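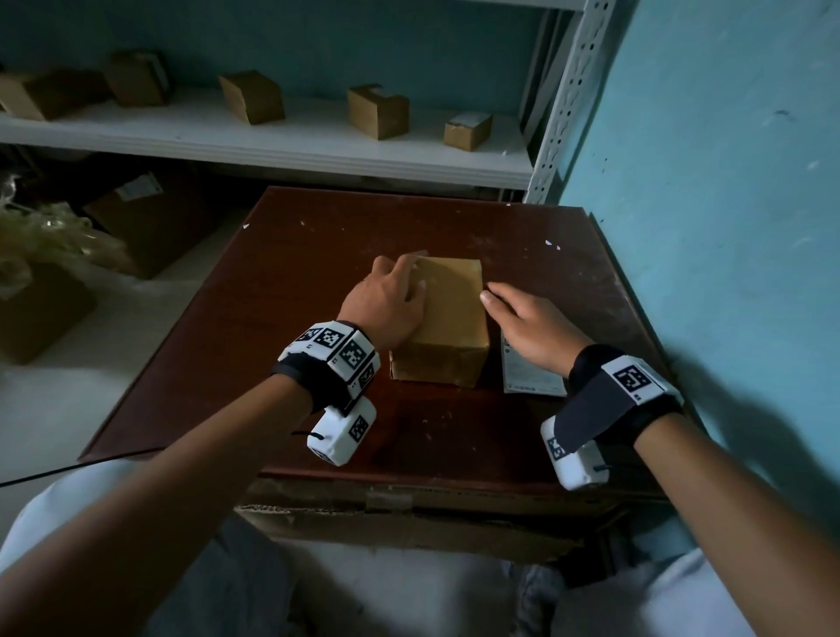 July, packing bench, equipment money

Gönül Özkan wants a one-page case for next year's spend before she talks to Clelside, so I am putting the working here where people can argue with it. Started 9.40, finished after lunch.

What is on the table is the Lakance bimanual cell. Two arms, two grippers, a stand, a year of support. The rep's line is that small cartons are the easy case and we would be daft to start anywhere else. I've heard "easy case" before. We bought the label applicator on the strength of an easy case and it lives under a dust sheet.

My worries, in the order they came to me:

Cartons. Ours are plain brown, and by the time they reach the bench the corners have gone soft and a bit of tape is sticking out past an edge. A person puts one hand over the top, steadies the far side and fiddles with the other edge using a finger and thumb. The demo video has brand new boxes with crisp corners, all square to the camera. I asked for a run with our stock and was told it could be arranged after a deposit. No.

Table. The top is dark and shiny and shows every smudge. The Lakance spec sheet says "matt, light, uniform surface recommended", in the small print, page 26. So either we replace the table or we lay something over it, and neither is in the quote. Adding a line.

Sheets and labels. Loose printed paper ends up beside the box or half under a hand. People don't notice they are moving it. I would like to see any gripper on the market pick up a flat sheet off a glossy table without chasing it to the edge. The rep said suction. Suction is an extra.

Quote as it stands, excluding the arms, which Clelside would lease to us:

Grippers, pair: 3,000
Fingertip pads, spare set: 200
Mounting plate and bolts: 509
Suction add-on: not priced, "on request"
Table top or mat: not in quote, mine to find
Wrist cameras: in the brochure photo, missing from the quote. Asked twice.
Training days: one, for two people. Silly.

The mounting plate is the figure that annoys me. 509 for a drilled plate. Our own workshop could make it in an afternoon if somebody sent us a drawing, and Lakance will not release the drawing because of the warranty. I have written back asking which clause.

Aydoğan came in with a rival offer. Cheaper grippers, and they were quicker to answer the phone. On the other hand their support is an email address, and the software needs a yearly licence whose price they describe as "competitive". A price that can't be written down is not a price. Left them in as a fallback.

Florkitz is the odd one. They don't sell arms at all, they sell a trial: bring your own parts, they set up at their place for a fortnight, you get the results whatever they are. Their write-up of somebody else's trial included a table of failures, with the reasons, which is more than I got from the other two put together. I am inclined to spend first money there and hold the rest.

What we'd need before a trial means anything:

A box of real cartons, taken as they come, frayed ones included. Please don't pick the nice ones.
A written idea of what "done" means for one carton. Closed? Taped? Label straight? We argued over this at tea and did not agree.
Someone to time the manual job properly over a whole shift, breaks and all. The figure in the old business case was measured on one person on a good morning and I don't trust it.
Floor space. The lease arms need a clear strip on both sides, and we put cartons and wrapping down wherever there is floor. Storage has to be sorted first, and that costs money too (shelving, or a skip).

Gönül asked what I would say if she made me choose today. Buy nothing, do the trial, mend the bench. She said that was what I say every year. Fair, though last year I also said buy the trolley, and we use the trolley.

One point in favour, so this isn't all moaning: the lease has a break at six months with no penalty, and I have read it twice looking for the catch. The catch may be that we pay return carriage on the arms. Carriage isn't priced either.

To do: chase Lakance on the cameras and the warranty clause. Ask Aydoğan for the licence in writing. Ring Florkitz and find out how many cartons they want, and whether we get them back. Measure the bench, including the height, which the Lakance form asks for in two different places with two different units.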